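**Handout 4: Reading a net price, and what a published ranking leaves out**

Bring this sheet to the seminar along with the Gradstead tables from last time. We start with definitions and move on to the worked case, so have a calculator or a phone ready.

## Terms

*Sticker price* is the full published cost of a year: tuition, compulsory fees, and where stated, room and board. *Net price* is what remains after grants and scholarships have been taken off. Loans are not taken off, as they have to be repaid. Work-study pay isn't either, although some college websites do subtract it, so check the small print under any figure you quote.

*Return* is harder. Most guides use median earnings at a fixed point after graduation and compare them with net price or with debt. Two guides can use the same earnings data and still put a college in very different places, depending on the weight given to each part.

## Worked case: Dekel College

Dekel charges each student a compulsory fee of 3641 a year on top of tuition. A student on the standard bursary has 1064 taken off that fee.

3641 − 1064 = 2577

So 2577 is the net fee for the year. Over a two-year course, doubling it gives 5154, provided the fee and the bursary both stay put. Write that assumption down whenever you multiply up. Marks were lost last year for leaving it out.

Now compare Clurkari Institute, which has no separate fee and folds everything into tuition. You can't set Dekel's tuition line against Clurkari's and call it a comparison. Add the fee back first, then take off the grants at both places.
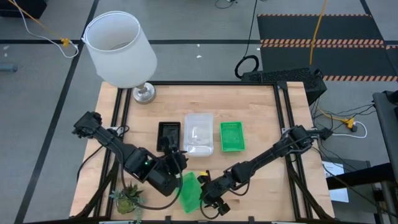
*Fig. 1. Workbench with two robot arms.*

## Where rankings go wrong

Course mix matters a good deal. A college with a large engineering intake will usually show higher median earnings than one that mostly trains teachers and social workers, and the gap says little about how well either one teaches. Look for earnings broken down by subject. If the guide doesn't give them, say so in your answer.

Coverage is the second problem. Earnings data often include only students who received some form of state aid. At a college where more than 40 per cent of students fall outside that group, the median may describe a body of people quite unlike the whole intake.

Location is the third. Graduates tend to find work near where they studied, and wages follow local rents. The Chong index adjusts for this — the method is in the reading pack — but few of the popular guides do.

Completion rates are sometimes left out altogether. A student who leaves early pays part of the cost and gets little of the return, so a low net price with poor completion can still be a bad bargain.

## For next time

- Read the Chong chapter, skipping the appendix.
- Choose 2 colleges from the Gradstead tables and work out the net price for each. Show every subtraction.
- Write a paragraph on one thing your comparison can't tell you.

Typed or handwritten work is fine. The essay title list goes up in June.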